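The Pladent open day at Nurkau was worth the 40-minute drive! The firm rents out hand-held grippers with a camera built in, so you can record chores by hand and train a robot on them later. A kit goes out for 28 days, and I got to try one at the tabletop station.
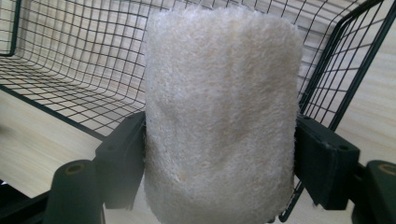

Squeezing is easy, and soft stuff is the fun part – you feel the fingers give a little. Grerberg had a rival model by the door, heavier, with a nicer trigger. I did around 7 pickups on each and my wrist liked the Pladent better.

Spare pads come in sets of 3 from Nogueira. I'd order a set right away.
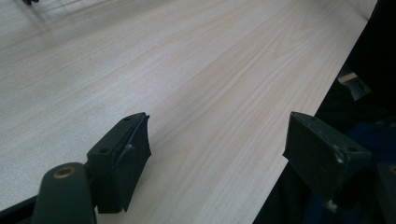

Open fingers over the tabletop, Pladent stand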